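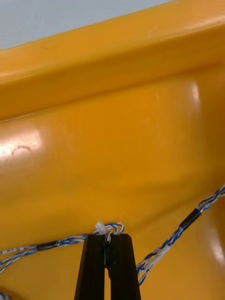

Dorside: Making a Short Crime Series on a Student Budget

Project report by Wyn Llewellyn
Media Production, second year

1. Where the idea came from

I grew up watching crime serials with my grandmother, who would guess the killer out loud before the first ad break and was right more often than I liked. When our tutor asked for a project proposal in February, I knew I wanted to try one of my own, and I knew it had to be small. Dorside is the result. It is a drama in 4 parts about a harbor clerk named Beddoe who finds that the same cargo has been signed into the port twice, and who makes the mistake of asking his boss about it.

The town in the story is called Dultport. I made a map of it before I had written a word of dialogue, which my tutor gently pointed out was a way of putting off the dialogue (she was right, but I still love the map).

2. Writing

The first draft of the script was 66 pages and far too talky. Everybody explained everything. Beddoe explained the cargo, the boss explained the town, and a policeman came in during part three to explain what the first two had just said. I read it aloud with friends over a long evening and a lot of toast, and we crossed out any line that told the listener something they already knew. That cost me most of the policeman, and I was sorry to see him go.

I also changed the ending. In the first version Beddoe goes to the papers and the whole ring falls apart. In the one we filmed he signs the second form himself, and the last shot is his hand putting the cap back on the pen. People at the test screening argued about it all the way down the stairs, and I have to say I was delighted!

3. Filming

Our main location was Wullgate, the street behind the old market, which has good brick walls and very little traffic after supper. We had 2 evenings there. The first went smoothly. On the second the wind got into the microphone, and almost everything Beddoe says in the alley had to be recorded again later in my bedroom, with a quilt hung over the door.

The indoor scenes were shot in the college offices once the staff had gone home. I would have liked a bigger room for the boss, but we turned the desk to the corner and kept the lamp low, and on screen he seems quite boxed in, which suits him.

4. Editing and sound

Editing took longer than filming and writing put together. I had been warned and did not believe it. Part two was the hardest, mainly for pacing, and I moved the phone call so many times that I ended up keeping a paper list of where it had been.

The music is one slow piano tune, played a little differently each time. I had planned a separate theme for each character, then ran out of weeks.

5. Release and response

We put all the parts online together and hoped for 1000 views by the end of term. We passed that during the last week of classes. Several comments asked what happened to the policeman, who now has only one line, so perhaps I cut him too hard.

6. What I would do next time

I would book a third evening on location and borrow a proper wind cover for the microphone. I would give the sound person a copy of the script before the day of the shoot. And I would start the edit of part one while the later parts were still being filmed, so that problems with the story showed up when there was still time to fix them. I have notes for a second series, set the following winter, with Beddoe in the boss's chair.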